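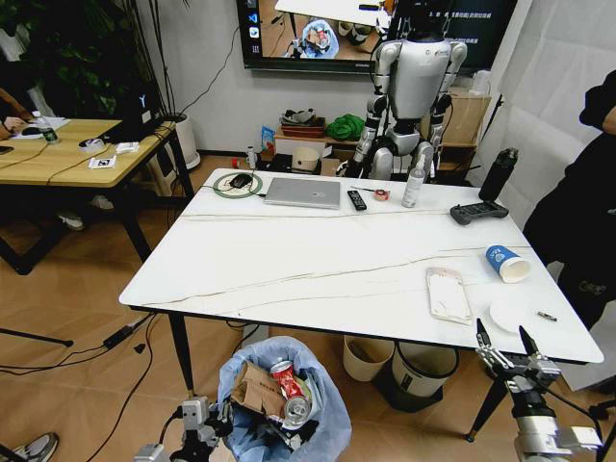

Home Kitchen Living Room Desk & Table Laundry Workshop Readers' Tips

Clearing the Table That Does Everything

Posted 6 December 2020

If you have one table that works as a desk, a snack bar and a place to drop whatever is in your hands, welcome to the club! Mine gets the laptop in the morning, lunch at noon and a game controller by evening, and by the end of the week it has a spray bottle, a roll of tape and two dead pens on it as well. I used to dread clearing it. Now I kind of love it, and I want to share how I do it, start to finish, with a few things I picked up the hard way.

Bring the trash to the table

This is my favorite tip on the whole page. Don't carry things to the kitchen one at a time. Park the trash bin right up against the front of the table, so close that you can drop things in without taking a step. Paper cups, paper plates, crumpled wrappers, they all go in one pass and you never lose your rhythm.

Check how full the bin is first, though. If cans and cardboard are already up to the rim, change the bag before you start. Cardboard is the real space thief. A crumpled piece takes up twice the room of a flat one, so tear it along the folds and slide it down the side. Where I live in Fledthorpe the soda cans go in recycling, so I keep a paper grocery bag next to the bin and fish them out as I go (rubber gloves help, trust me).

Tip the cup before you toss it

A paper cup lying on its side looks empty. Look anyway! There is nearly always a spoonful of something sweet down in the seam. Drain it in the sink, then toss it. Same goes for cans. Your bin liner will smell so much better on day three.

Plates and trays

Paper plates with food on them are trash. Clear plastic trays are a different story, and I hang on to the good ones. Wash them in warm water with a drop of dish soap, dry them, and they make terrific drawer dividers for batteries, paper clips and charging cables. The shallow ones are perfect under a leaky plant pot. I do have a limit, because at one point I owned 13 of them and could not shut the cupboard.

The back row stays put

Anything you use every day can live along the far edge, lined up, with the whole front of the table left open. Laptop closed, remote next to it, water bottle at the end where an elbow won't find it. Wireless charging pads are happiest in a back corner with the cable running straight off the side of the table. And please don't let the pad turn into a parking spot for the mouse! Mine did for months, and I kept wondering why my phone was at 2 percent.

Wiping down a marble-look top

Pale tops with dark veins are sneaky. Crumbs and coffee rings hide in the pattern, so crouch down and look across the surface with a lamp on the other side. You'll be amazed.

- Electronics off or pushed well back, laptop lid shut.
- Spray the cloth, never the table, if anything with a plug is still on it.
- Wipe in long strokes from the back to the front edge.
- Sticky spot? Lay a warm damp cloth on it for a minute and go have a sip of water.
- Dry with a second cloth. Streaks show worst near a window.

If your top is real marble, skip vinegar and lemon completely. They will etch it. Plain dish soap in water is fine on both real stone and the look-alikes. Slim black legs show dust like crazy, so give those a quick swipe while the cloth is still damp.

Tape, caps and other little strays

Small round things roll, and they always roll toward a corner. I keep an old mug for them. Tape, caps and loose batteries go in the mug, and I empty it once a month. Back in November I found the missing foot from my keyboard in there, which made my whole afternoon!

Last thing, tie up the bag and put a fresh one in right away. I store the spare liners in the bottom of the bin, under the bag in use, so the next one is already waiting.

Contact | Send Us a Tip | Copyright 2020 Nirance Home Pages | Back to top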